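第5章 示教:用手教,还是隔着屏幕教

本章内容
5.1 两种示教方式
5.2 示教现场的布置
5.3 线缆、力矩与手感
5.4 一条示教数据的样子
5.5 遥操作的延迟
5.6 习题与实验

学完本章应当能够:说清拖动示教和遥操作示教各自的适用场合;独立布置一个料箱抓取的示教工位;判断一条示教轨迹该留还是该删;写出合格的示教记录。

前面四章讲的都是算。正解、逆解、轨迹插补、标定,公式推完,程序一跑,机械臂就到了该到的点。可是到了什么点才算对?这个问题公式不回答。把一只软塌塌的玩具从箱子角落里夹出来,夹哪儿,从哪边下去,碰到箱壁以后退多少,写成代码要写很久,人伸手做一遍只要几秒钟。示教就是把这几秒钟录下来。

历史略过,想看的翻书后的阅读清单。先把两个词分清楚。

拖动示教:操作者的手直接抓着机械臂,通常抓腕部附近,控制器在这时候切到零力模式或者低阻抗模式,臂跟着手走,关节角按固定周期记下来。优点,力是真的,碰到东西手上立刻知道。缺点也明显,人得站在臂旁边,安全条件要另外满足;人的身体会挡相机;大臂拖不动,拖久了肩膀疼。负载大的工业臂一般不这么干,或者要在腕上加一个六维力传感器,装一个手柄,由手柄上的力去驱动臂,这叫导纳式拖动,见5.3。

遥操作示教:人不碰臂。手里拿的是另外一样东西,可能是一台小的主手,可能是空间鼠标,可能是头显配的手柄,动作经过映射再发给从端。优点是人在围栏外面,相机视野干净,录下来的画面和以后模型运行的时候看见的画面是同一种画面。缺点是力反馈少或者没有,新手容易往下压,压到箱底还在压。

两种方式录出来的数据不能不加标记就混在一起。混了以后训练会出怪事,比如策略学会在画面里等一只手出现。所以记录表第一栏永远写示教方式,第二栏才是任务名。

本章的例子全部来自同一套实验,任务代号Stadonitz,料箱散件抓取,从一只箱子里把杂件一件件取走。遥操作软件用Siltard,课程配套的版本,装法看附录B。实验在Fukbridge教学车间做,车间上午给示教组用,下午给标定组用,所以凡是动过相机的,中午之前必须恢复原位。这一条每年都有人忘。

课程用的全部数据一共3,000条,其中训练集、验证集怎么分到第7章再说。本章只用一个小子集,200条,每条从臂离开待机位开始,到物件离开箱口为止。学生自己录的另外存,不要往这个目录里写。 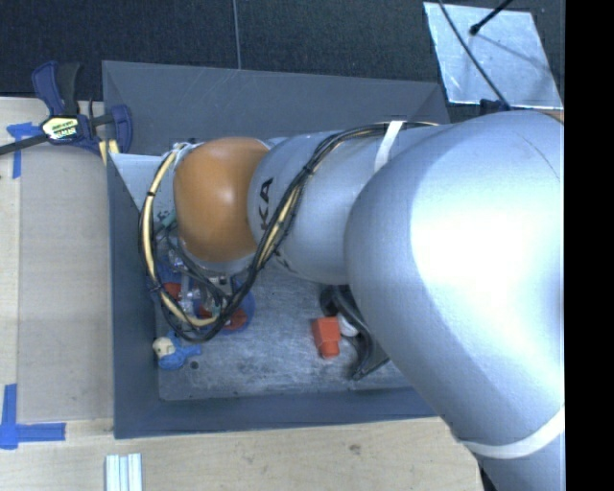
遥操作时最先出问题的往往是线。初学者看轨迹只看末端,末端走得漂亮就以为这一条合格,忘了臂外面还挂着一身管线。管线有长度,有弯曲半径,有自己的脾气。黑色线缆和米黄色软管并成一束,贴着银色连杆走,用白色绑带固定一道,到橙色关节盖那里放出一个大弯再回到腕部,这个弯就是留给腕关节转动的余量。扎带扎得太紧,腕一转就扯;余量放得太大,弯垂下来会扫到箱沿,或者勾住箱里的东西。示教前做一次空走:腕部从一个极限慢慢转到另一个极限,眼睛盯着线,不盯末端。有勾挂的可能就停下重绑,不要想着录的时候小心一点就行。录的时候一定顾不上。

第二个问题是视角。固定相机放在工位侧面或者上方,臂一伸进箱子,靠相机的那节连杆就会挡掉一块箱底,夹爪周围再被管线挡掉一块。操作者如果只看这一路画面,等于蒙着半只眼睛在夹。办法有两个:加一路腕部相机,或者改变进入的方向,让臂从遮挡少的一侧下去。本课程要求先试第二个办法,试过了不行再加相机。相机越多,同步越麻烦,每一路的时间戳都得对上,对不上的数据等于没有。

第三个问题,箱子会跑。夹爪推着物件顶到箱壁,箱子就挪一点,一条两条看不出来,录到后面坐标全偏了。所以箱子要夹牢在台面上,夹具别伸进臂的工作区,台面上再用胶带贴出定位角。每录完一组,看一眼箱角和胶带还对不对得上。对不上,本组作废,没有商量。

物件怎么摆,单独说几句。

散件抓取不能每次都摆得整整齐齐。新手喜欢把东西一件一件隔开,好夹嘛。录出来的成功率很高,训练完一上真箱子就不会了。物件要有重叠,要有贴着箱壁的,要有压在别的东西下面的;颜色也要杂,红的蓝的混着放,免得模型只认颜色。软硬也要混。课程配的物件袋里两类都有,每次倒进去以后允许用手拨一下,只准拨一下,目的是别让东西卡在夹爪够不到的死角。其余的交给运气。

摆完拍一张初始图存档,文件名按附录的规则来。

下面是录制的标准步骤,做实验时放在手边。

步骤一,检查急停。按下,确认使能断开,再复位。
步骤二,空走,看线。
步骤三,对箱角和胶带。
步骤四,打开Siltard,选任务,选示教方式,确认速度上限在教学档。
步骤五,主手归中,按住使能键,等画面左上的状态变成就绪。
步骤六,开始。先移到箱口上方停一停,再下去。这个停顿很重要,后面切分轨迹要靠它。
步骤七,夹住以后竖直提起,提过箱口再横移。斜着拉出来的一律不要。
步骤八,松开使能键,填记录表。
步骤九,重复,直到本组录完。休息。人累了手会抖,抖动全都进数据里。

步骤六里的停顿,有的同学嫌慢,省掉,结果切分程序把接近段和下探段认成一段,整组重录。这样的例子往年的实验报告里很多。

关于失败的轨迹。夹空了怎么办?不要立刻按停止。松开,抬起来,重新对一次,再夹。这样一条叫带恢复的轨迹,很值钱,因为模型上真机以后也会夹空,它得见过人是怎么从夹空里回来的。但是恢复只允许一次,连夹三次都空的,说明位置选错了,整条删。碰撞报警的也删,删之前把报警号抄到记录表里。

本章子集的200条里,带恢复的有83条,在记录表里用字母R标出。做5.4节的练习时会反复用到它们,建议先挑几条回放,放慢看,注意操作者是在什么时候决定放弃这一夹的。有时候夹爪还没合拢,手已经往回走了。这种提前的判断从关节角里看得出来,速度曲线上有一个小小的凹。找到这个凹,比背定义有用的多。

再说映射比例。主手走一厘米,从端走多少?比例大,省力,粗;比例小,准,但是走到一半主手就到头了,得松开使能、挪回来、再按上,这个动作叫换位。换位次数多的轨迹一顿一顿的,学出来的策略也一顿一顿。散件抓取建议接近段用大比例,下探段用小比例,切换放在箱口上方那个停顿里完成。Siltard里可以把切换绑在主手的侧键上,绑定方法见附录B第二节。

姿态的映射更麻烦,这里先给结论,推导在5.5:位置用增量,姿态也用增量,不要用绝对姿态。用绝对姿态的话,使能按下去的一瞬间如果主手和从端姿态不一致,腕会猛地一甩。轻则扯线,重则报警停机。

延迟。局域网内一般感觉不到,画面压缩和解码反而是大头。操作者对延迟的适应很快,适应以后动作会变成走一下等一下,自己不觉得,曲线上一看全是台阶。所以每次录制前先测一次往返延迟,填进表里。超过课程上限就先查网络,别硬录。

有一组对照数据放在Sproģis目录下,同一个任务,一半拖动,一半遥操作,共1,000条。格式和主数据一样,只是多一列腕部力。5.3节拿它来比较两种方式下接触力的差别,请提前下载好,文件比较大,车间的网在上课时候很慢。

课前思考,不交,但是上课会问:

拖动示教录下来的关节力矩里,哪一部分是臂自己的重力,哪一部分是手给的?线缆的拉力算在谁头上?

如果只能留一路相机,留侧面的还是留腕部的?在接近段和下探段,答案一样吗?

一条轨迹末端路径完全合格,但是中途管线擦过了箱沿,没有报警,物件也取出来了。留不留?写出理由,再写出相反的理由。

两个操作者录同一个任务,一个快而毛糙,一个慢而稳。混在一起训练之前要做什么处理?

5.1 两种示教方式

先从拖动示教讲起。设机械臂有n个关节,动力学方程沿用第3章的记号,控制器输出的力矩只补偿重力和摩擦,不跟踪任何目标位置。此时外力推到哪里,臂就停在哪里。理想情况是这样。实际的摩擦模型不会那么准,低速段误差尤其大,手上的感觉是先涩一下,然后突然滑出去。补偿给多了,臂会自己漂;给少了,拖着沉。调的时候从少往多加,加到刚开始漂就退回来一点,逐个关节做,从基座往腕部做,每调完一个关节就把参数存一次。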